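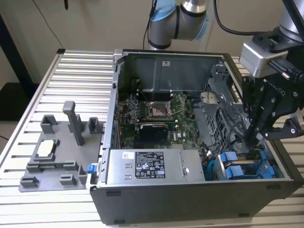 According to Viorica Atanasov, a computer is never upgraded, only moved in stages into a different computer, and the old one is then given to a relative.

Posted in August by Teodora Omerović
3 min read

Upgrading (personal computers)

Upgrading is the practice of replacing parts of a working computer in the hope of ending up with a faster working computer. It differs from repair, in which the computer was already broken when the owner began.

History

Early home machines offered little to upgrade beyond memory, which was sold at prices that discouraged curiosity. As cases and boards settled into common sizes, parts from one maker began to fit the products of another, sometimes on the first try. Mail-order shops such as Udell printed thick catalogs for the trade. The last Udell catalog listed 1215 parts and a page of corrections.

Common upgrades

Memory is the usual starting point. Storage comes next, and is full again by spring. Replacing the processor is a larger job, as a new chip often needs a new socket, which means a new board, which may want different memory. Vasilis Vlachou named this sequence "the staircase" in his column for the Pestitz hobby newsletter, and fell down it at least two times in print.

The power supply is traditionally remembered last.

Leftover parts

Every upgrade leaves a remainder. Old memory is kept in a drawer for a future machine that will not accept it. Screws are also kept, in a jar, and are the wrong length. The Avulach swap meet takes in up to 2276 used parts a year and sends most of them home with other people, some of whom bring them back.

See also: Cable management; Drawer

Contact the editors | © Karagiannis Reference Pages | Back to top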